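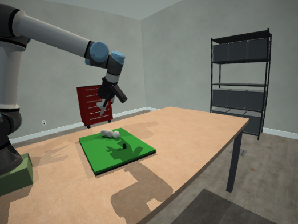
Media release | Community and Recycling

Kerberg paint and battery drop-off to open six days a week from April

Households in Kerberg will be able to drop off old paint, batteries and fluorescent tubes six days a week from April, when the Muriithi Road transfer station moves to longer opening hours.

The station currently takes these items on Tuesday only. Under the new timetable it will open at 9 am every day except Sunday. The gate will close at 4 pm, and vehicles already in the queue at that time will be let through.

The service is run for the district by Zindine, which also operates the green waste yard next door. There is no charge for household quantities. Paint must be in its original tin or in a sealed container with a label, and no single container can be larger than 20 litres. Car batteries should be kept upright in a tray or bucket on the way in.

Zindine said demand had outgrown the single weekly session. The station received 139 carloads on its busiest day last year, and queues reached back past the roundabout for most of the morning.

"People were storing half-empty tins in the garage for months while they waited for a day off work," the company said in a statement. "Longer hours should spread the traffic out and keep this material out of the kerbside bins."

Residents of Pustuvik can use the station on the same terms. They will need to show a rates notice or driver's licence with their address at the gate.

Businesses are not covered by the free service. Painters, electricians and other trades can book a paid drop-off through the Zindine office.

Asbestos, gas bottles, marine flares and ammunition will not be accepted at Muriithi Road at any time.

A printed guide to sorting household chemicals will be available at the Kerberg library and the Pustuvik general store before the new hours begin. The first print run is 1000 copies. Large-print copies can be requested at the library desk.

Media enquiries: Zindine communications office, Kerberg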